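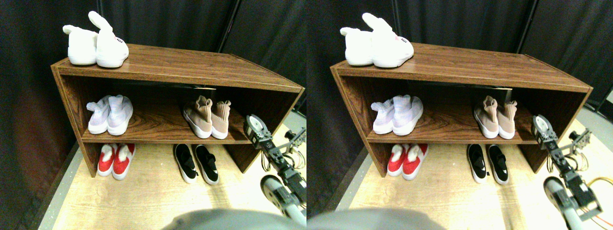 Photo: Dakatik, shoe rack cell

Notes, maintenance slot, Saturday

Start with the complaint. Flanum's setup sheet gives 40 minutes for the whole cell. I have done it many times and I don't believe it. Ask who in the room has met that number.

Cables next. They loop out beside the arm, and the sheet has one line on them: "route neatly." Read that out, then wait. Say what I do: drive the arm to both ends of its reach by hand, power off, and watch the slack.

Finger pads. Illance says change them at 413 cycles. Why 413? I asked and got a brochure. I check the ridges with a fingernail at every shift start and swap when they feel smooth.
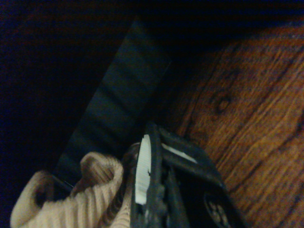 White finger pad beside ribbed knit.

Screws on the brackets: thread lock, then check again after 13 hours. Skip the Kneath slide on self-tightening joints unless asked. I'd want to see their data first.
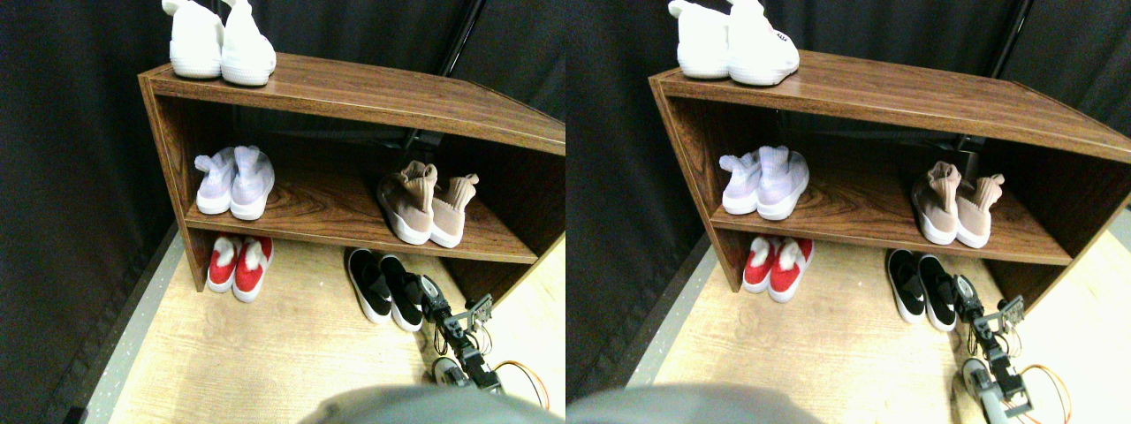 Kneath replied by email that a fingernail is no way to measure wear, and that a logged cycle count at least gives the next shift something to argue with. Fair. Read it out, then take questions.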